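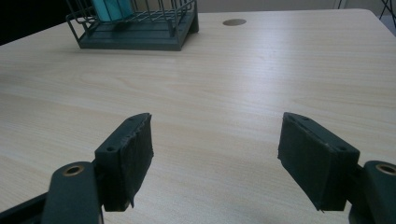

Oswood, 22 March 2018

Board games at home > General chat > What size table do you all play on?

bakari_okoth
OK so I have been putting this off for two years and I finally want to do it properly. We play every week at my place, four or five of us, and we're on an old round table that was fine for cards and is hopeless for anything with a board plus player mats plus three decks. Cards end up in laps. Last time we had the bank on the windowsill!

I love the look of a light wood top with a soft grain, nothing fancy. What I can't work out is size. Is there a magic number for five people playing the big stuff? Budget is $378 because that's what is in the game jar (we each put in a bit every session and I am not going over it).

Tell me what you play on and whether you'd buy it again.

chepkoech_l
Oh I have opinions! Depth matters way more than length. Everybody goes shopping for a long table and then finds out they can't reach the middle, or they can reach the middle and there's no room for their own stuff. Sit down at a table in the store, put your elbow where your edge of the board would be, and stretch. If you have to stand up to move a piece you'll hate it by the second hour.

Ours is a plain kitchen table, 85 cm deep, and five of us fit with mats and drinks. I'd buy it again tomorrow.

inport_meeple
Disagree on depth, sorry. We had one like that and the minute we opened anything with a big map there was no space in front of anyone. Go deeper and use a stick or ask your neighbor to move your piece. It's a social hobby, passing things is part of it!

chepkoech_l
Passing things is part of it until Godfrey passes you a tray of 60 cubes with one hand.

g_mohamedi
That was one time.

nyokabi_m
Can I put in a word for the surface? I know size is the question but I got this wrong and had to live with it. We bought a gorgeous dark glossy table and you could not read a card on it under the ceiling light. Glare everywhere. Also cards on gloss are impossible to pick up, you slide them to the edge and catch them like you're sweeping up crumbs.

Pale and matte is so much nicer. Dark cards show up, white cards show up, and you can find the little black cubes. Then a cloth or a neoprene mat on top for card games and you're set.

bakari_okoth
Nyokabi that is super helpful, I hadn't thought about glare at all. Our light hangs right over the middle. Do you leave the mat down all the time?

nyokabi_m
No, we roll it up. Mine lives behind the couch. Roll it with the printed side out or the corners curl up at you – took me months to learn that one.

kuusk_dad
Contrary view: skip the new table and buy a topper. I got a sheet of birch ply cut at the lumber yard, sanded the corners round, two coats of water-based varnish, felt dots underneath. It sits on our small dining table on game night and stands behind a door the rest of the week. Whole thing cost me 85 including the sandpaper. You'd have most of the jar left for games!!

g_mohamedi
Toppers wobble. Somebody leans on the overhang and there goes your whole evening.

kuusk_dad
Mine doesn't. Keep the overhang under 15 cm a side and put shelf liner between the two. My brother in law leans on everything and we have yet to lose a game to it.

g_mohamedi
Then your brother in law is lighter than my cousins. I'll stick with legs at the corners. While I'm here, check the legs, Bakari. A center pedestal is great for knees. Legs set in from the corners are the worst of both, whoever sits at the end straddles one all night.

pendo_muli
Hi all, long time reader, this thread got me to sign up! Has anyone looked at the Esia? A shop near me in Inport has it at 258 and I keep going in to visit it. Extends with one leaf from the end. My only worry is the seam where the leaf joins, does that bother people when there's a board across it?

inport_meeple
Welcome Pendo! I know exactly which shop. On seams generally, run a fingernail over it in the store. If the nail catches, a board will rock on it. If it doesn't you'll forget it's there. Or put the seam at one end and play your board on the solid part, that's what we do with ours.

chepkoech_l
Welcome! Bring a game with you and set it up on the floor model. I did, and the guy ended up asking me how to play.

bakari_okoth
You people are the best. I taped out two sizes on the living room rug tonight and sat everyone around them on cushions. We looked ridiculous. The deeper one felt too far for Mom, who has short arms and strong views, so I'm leaning toward Chepkoech's size. Kuusk_dad, would you post the varnish you used? I might try a topper first and see if we even like the bigger surface before I empty the jar.

kuusk_dad
Will look at the can in the morning. Sand lightly between coats whatever it says on the label.

g_mohamedi
Get the legs.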